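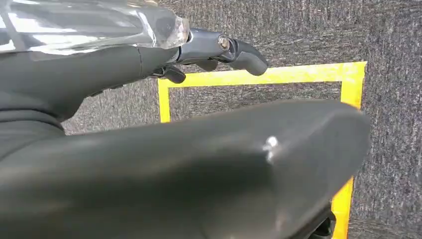 Checklist for the Kundus two-finger kit from Hartono, trial unit 2835, filled in at the Skavidness shop in April. I have been looking forward to this one, and it's a fun piece of gear to go over. All checks were done over carpet, and the yellow tape marks the zone nobody reaches into while the arm is powered. Keep that tape where it is, please, even if the edges look a bit worn.

BEFORE POWER

1. Stop button within reach of the operator - OK
Comment: Very positive click. You can find it without looking.

2. Tape outline complete on all sides - OK
Comment: Fine for the trial. Fresh tape before we let visitors in.

3. Bolt heads at the finger joints seated and clean - OK
Comment: Love that you can get a driver on these without taking anything else off!

4. Finger surfaces free of cuts and grit - OK
Comment: Wiped down with a dry cloth.

5. Clear plastic at the hand kept back from the joints - WATCH
Comment: Look at this every time, with the fingers open and again with them closed.
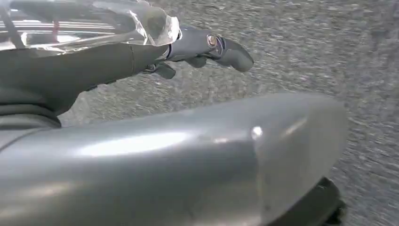 Item 5: crumpled clear plastic over the top of the hand, its ragged edge just above the base of the long finger.

UNDER POWER

6. Slow open and close, 12 cycles - OK
Comment: Smooth and really quiet. I ran it twice because I enjoyed it so much.

7. Joint pins show no side play - OK
Comment: Checked by hand with power off between runs.

8. Stop test from full speed - OK
Comment: Stops hard, no drift. Much better than the Plalow set we had on loan.

9. Motor housing temperature after 35 minutes - OK
Comment: Warm, but you can rest a hand on it. The manual allows up to 24 minutes of nonstop gripping, so we took a break partway.

10. Cable slack at full reach - REDO
Comment: Enough when the arm goes left, a little tight to the right. Move the clip and test again.

RESULT
Pass with two open items (5 and 10). Cleared for supervised use, one operator at a time. Repeat items 1 to 5 at the start of each shift and write the results on the sheet by the door.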